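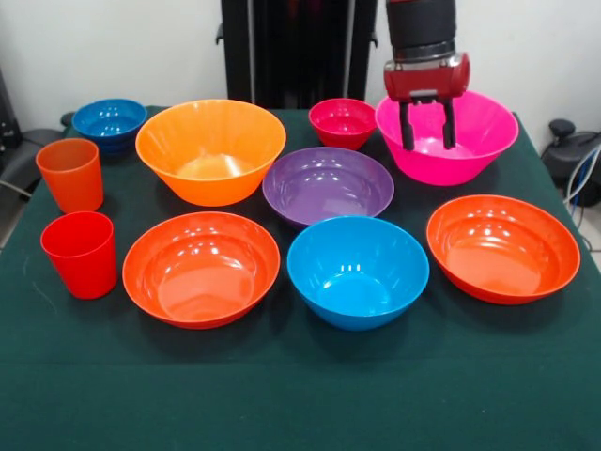

I've been meaning to write up our house rules for tabletop work since March, and Leonora Agbayani has finally nagged me into it (thanks, Leonora!). So this month's item is about good practice when you're recording demonstrations, and I'm going to be a bit of a bore about layouts. Dishes are the job at the moment, and the first rule is about how you spread them out. Bowls and cups go right across the cloth, big ones next to little ones, and the two cups on the left are standing more or less one behind the other, which I like a lot, as it makes the arm deal with a neighbour. What I don't want is fourteen episodes in a row with everything in a tidy ring and the pink bowl under the gripper every time. It's very easy to do. You find a layout that works, you get a rhythm going, and then you've taught the policy one table.

Rule two is the cloth. Please smooth it before each batch and leave it alone during one. I'm not fussed about a crease here and there, but somebody at the Brivell site was re-ironing theirs between episodes and it cost them most of an afternoon. Same colour all the way through a batch, and if you swap it, write that in the log with the episode number beside it. Not "new cloth, after lunch". I have read that exact entry.

Now, the approach. We had a long back-and-forth with Santeri Riihimäki about where a rim grasp should begin, and we've settled on this: fingers open, pointing straight down, a short pause above the rim, then down. The pause feels silly when you're the one driving, I know! But when Santeri went back through 2,812 episodes from the Manalo set, the ones without a pause were miserable to label, and he ended up throwing out 107 of them because he couldn't agree with himself about where the reach stopped and the grasp started. So pause. Count one in your head and go.

A few things people keep asking me. Yes, nested bowls are fine, but log them as nested, with both colours, even if the bottom one hardly shows. Yes, you can keep a fumbled grasp, provided you tag it as a fumble and don't trim the ugly bit off the end. No, you may not reach in and nudge a bowl while the arm is enabled, however slow it's going. Hit the stop, wait for the light, move your bowl, reset, start a new episode. I got this wrong myself at Trindeo years ago and had a very sore knuckle and a very short chat with my supervisor.

Speed stays capped at 35 per cent for anybody still on their first month. Leonora signs people off for more, and she's fair about it, but she'll want to see your logs first. If your logs are a mess she'll send you back to do them again, and she's right to.

The written version is in the Nokow folder, dated 26 October 2022, so please bin any older printouts taped up near your bench. There's one colour name I'd still like us to sort out: half of you are logging the wide front bowls as orange and the other half as red, and the label tool treats those as different objects. I'm leaning towards "orange-red" for both. If you hate that, drop me a line before the next batch starts, otherwise it's going in.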